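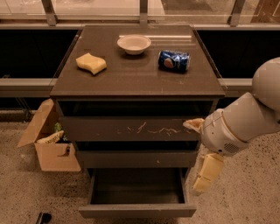
Custódio Guerreiro would throw out half of the drawer recordings and keep only the ones where something went slightly wrong. A learner that sees 400 clean pulls, he argues, picks up one pull.

The Jara project has not gone that far. Its set holds 651 recordings of work at a three-drawer cabinet, each tagged with the state of every drawer. A front that is open a little counts as its own state, apart from shut and fully open, and the arm's starting pose is logged with it. Objects on top, such as a bowl, a sponge or a can, are part of the record too.

Teresa Azevedo, who checks the tags, rejected 29 recordings in November. Most had the wrong drawer named in the instruction -- "top" for "middle" -- and five had no instruction at all. The motion in them was fine. She has kept them in a separate folder, and Guerreiro has asked for a copy.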